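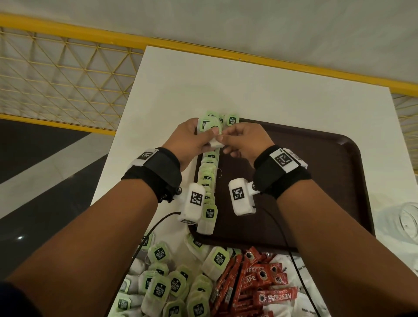

Teaching by hand: a season with the Lirnness wrist kit

November 18, 2024

There is a particular kind of patience you need for tea bags. They slide, they flip over, their strings find each other, and the paper pouch gives just enough under your thumb that you are never quite sure you have hold of one or of two. I have spent a good part of this fall thinking about them, and I blame Prarora, the small company behind the Lirnness kit.

Lirnness is sold to people who want to teach robots everyday chores without owning a robot first. You strap a set of trackers to your wrists, black and white markers and all, and then you simply do the job with your own two hands while the kit records how they move. Prarora's idea is that a hospitality tray is as good a classroom as any, and I have come around to that. Lining up McCoy teas in a long overlapping row, with the coffee sticks and the white sugar waiting their turn beside the tray, asks more of your fingers than you would ever guess from drinking the stuff!

The kit costs $1291, and that buys both wrist units, the straps, the cables and 9 months of Cudum, the software that sorts your recordings into tidy, labeled clips. Setting up took me 15 minutes the first time, most of it spent on getting the straps snug – the fit matters, and I wish the booklet said more about it. After that I mostly forgot the straps. I did not forget the cables. They tug a little when you reach across the table, and I would happily pay extra for a version without them.

Cudum is the part I grew fond of. It plays your work back to you, and you start to notice your own habits, like the way I pinch a pouch in the middle when the edge would do. The cheaper package, called La, leaves the playback out, and I think that is a mistake for beginners.

Prarora plans a lighter strap for March. If you are curious and have a free tabletop, the two-week trial is a pleasant way to find out whether you have the patience.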